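The flat on Cordeiro Street had to be empty by Friday, and Iveta Tóth had left the front hall until last. Her mother's slides were still on the rack, the cream ones up top and the grey and the pinkish-beige underneath, toes to the wall. She had already written SHOES on a carton and taped the bottom of it twice. 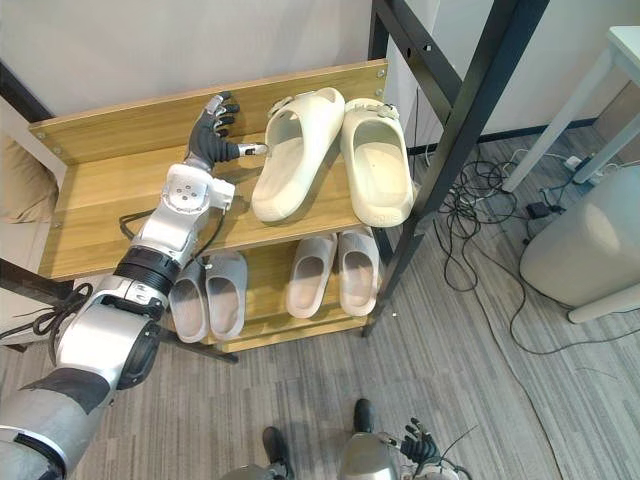 Leave the cream ones out, Viorica said, she'll want them the minute she gets there, and if they're in a box she'll go through every box.

Iveta put the carton down. Her mother had worn slides in the house for 32 years and bought a new pair every November, whether or not the old ones had worn through. She'd asked for them twice on the phone already. She hadn't asked about the good dishes at all.

They did the clothes next. The black ribbed knit had been a cardigan of her father's, or Iveta had always thought so.
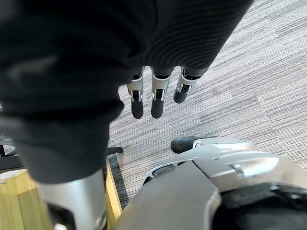
Viorica thought it was from the church sale. They argued about it for a while and then put it in the keep pile, under the towels, where it wouldn't get creased.

By four they were down to the floor. There was clear tape stuck to the grey carpet in three strips, and the yellow-lidded bin against the wall.

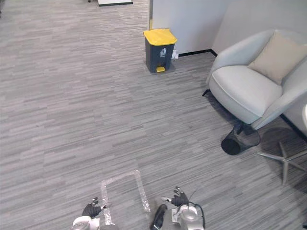

The bin was staying with the landlord. Iveta got down on her knees and worked a fingernail under the corner of the tape. Viorica went to put the kettle on and remembered it was packed.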